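Print this thread | E-mail this thread

Forum: Manipulation and Learning
Topic: Head camera only vs. head plus wrist, results from the Kurilham runs

gridley_t wrote:
I finally have numbers on something that gets argued over here every few months. The question was whether a two-handed policy trained on one head camera does any worse than one that also gets a wrist view. We used the Kurilham training code with the default settings except for the action chunk length, which we cut in half.

The data is 3325 teleoperated episodes over 6 tasks. Both policies saw the same episodes. For the head-only version we dropped the wrist stream and changed nothing else. Each policy then got 200 trials per task, with start positions drawn from a list made before training.

Head plus wrist won on four tasks and lost on 2. The two it lost were the ones where one hand steadies something for the other. I did not expect that and I would like to hear ideas.

pellet_mill wrote:
How were the trials scored? The last time somebody posted a result like this, the person running the robot was also the person deciding what counted as a success.

gridley_t wrote:
Scored from the recordings by two people who did not know which policy was running. Where they disagreed the trial was thrown out and run again from the same start position.

pellet_mill wrote:
That is better than most. I would not rerun the disagreements, though. Mark them as disagreements and report how many there were. If one policy produces more borderline endings than the other, that is a result, and you are erasing it.

gridley_t wrote:
Fair point. I still have the original recordings, so I can put them back in as a third category. I'll post that table when it is done.

ostrava9 wrote:
I don't buy the explanation that is coming, which is going to be "the wrist camera distracts the policy." People said that about the Findgate set too. When we looked at it, the wrist stream was three frames behind the head stream and the policy was learning from pictures that didn't match. After we fixed the timestamps the gap went away. Check your sync before you check anything else.

gridley_t wrote:
Sync was the first thing I looked at. The two streams are within one frame of each other in every episode I opened. I did not open all of them.

ostrava9 wrote:
Then open all of them. It's a script. Compare the timestamps, print the worst offset in each episode, sort the list. If the drift builds up over a long session, the episodes you pulled by hand could all be from the good part.

hazel_bench wrote:
I think the sync question and the task question are separate. Even with perfect sync I would expect steadying tasks to behave differently. The hand doing the steadying barely moves, so its wrist view is close to a still picture for most of the episode. The network has a lot of chances to tie that still picture to the action "do nothing." In the trial the hand ends up a little off from where it was in training, and the policy has never seen that view.

One way to test it is to shift the start pose of the steadying hand by a small amount in the trials and see which policy falls apart first. If I am right, head plus wrist drops faster.

gridley_t wrote:
I like that test. It is cheap, too. We have the arms for another two weeks.

lowpass wrote:
Has anyone considered that 200 trials per task sounds like a lot and may not be enough for the two tasks in question? What were the actual margins?

gridley_t wrote:
Small on one and large on the other. The small one I would not defend. The large one has held up when I split the trials into halves and quarters.

lowpass wrote:
Then say one task, not two. The title of your write-up should match what you can defend.

gridley_t wrote:
Agreed. I'll change it.

hazel_bench wrote:
Can you tell us more about the layout? Occlusion from above could matter here. If the head camera loses sight of the contact point, I'd expect the wrist view to help, and you got the opposite. 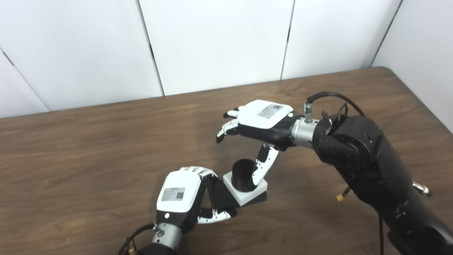 gridley_t wrote:
Occlusion is the thing I kept going back to when I reviewed the head stream. It varies a lot with the pose of the arm, and a single average per task hides that. With the right hand over the cup and its thumb coming down next to the rim, the head camera still gets the open top of the cup and the white base under it – so the cup position is not hard to read from up there. The right arm takes up a lot of that side of the view, and what I can't judge well from the head stream is how close the thumb is to touching. My plan is to label the contact frames by hand in a subset of episodes and mark each one as clear, partly blocked or blocked, then compare the two policies within each group.

hazel_bench wrote:
That labeling would be worth more to me than the success rates. Please include the rules you give the labelers. "Partly blocked" is going to mean something different to each person.

ostrava9 wrote:
Plain white walls behind the table, too. I would be careful about claiming anything for a cluttered room. The head camera has an easy job against that background, and a head-only policy gets the full benefit.

gridley_t wrote:
Yes, and the write-up says so. The Hinojosa group trained head-only with open shelving behind the table and got much worse numbers than ours. Different hands and different tasks, so I only mention it in passing.

pellet_mill wrote:
I'd cut the mention. Either compare properly or leave it out.

gridley_t wrote:
I'm going to keep it – one sentence, with the differences listed. Readers will ask about it anyway.

Print this thread | E-mail this thread

Reader comments (3)

marrow_lane, January 2020
Useful thread. We saw the same pattern on the Lorham arms with a lid-holding task. We blamed the gripper pads and moved on. I will go back and look at the wrist stream.

two_by_six
Will the episode list with start positions be released? It would save the rest of us a lot of work even without the video.

tern_k
I agree with lowpass about the title. Also, halving the chunk length is a bigger change than the first post makes it sound. It would be good to see one task rerun with the default.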